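Speaker notes - Visiting Puvero in the quiet months
Talk for the travel evening in Kurkeditz

Start when the lights are down. Say good evening, say my name slowly. Thank Katherine Palomino for the invitation and for correcting my first text.

Opening

I went to the Puvero valley the first time in July, as most people do. I waited a long time for a parking place and I saw the lake between the shoulders of other visitors. The second time I went in December. I want to speak tonight mostly about this second visit.

Ask the room: who was there already? Let them raise hands. If many, shorten the next part.

Where it is

The valley lies above the town of Villanueva. The road from the town to the park gate is 67 kilometers, with one gas station, and it closes early in the evening. Say this twice. In summer there is a shuttle bus, in winter there is none.

The park has 116 kilometers of marked trails. In winter only the lower ones are kept open, and this is enough for a visit of three or four days.

When to go

July and August: all trails open, warm evenings, full campgrounds. Book early.

September: my advice for families without school children. The larch trees turn yellow at the end of the month - sometimes later, the rangers do not promise.

December to March: snow, short days, cheap rooms. The upper pass is closed. Bring chains for the car even when the forecast is good.

April and May: mud. I say it politely, but it is mud. The waterfalls are strong in this time, so photographers like it.

Pause here, drink water.

Where to sleep

Tivulness is the old mountain house near the gate. It has beds for 2 persons in each room and a common kitchen. In winter you must write to them before you come, because they heat only one floor. The campground has 200 places and opens in June.

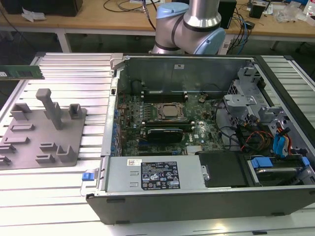 Can I visit the lake in winter without a guide?

The lower lake path is open to everybody and needs no guide, but for the north shore you must go with one until the snow is gone.

Before the end

Repeat the closing hour of the gas station. Mention that telephones do not work after the second bridge, so the map should be on paper. I have maps with me, they are on the chair near the door.

If there is time, tell the story of the fox and my left glove. If not, go directly to questions. Speak slower than at home.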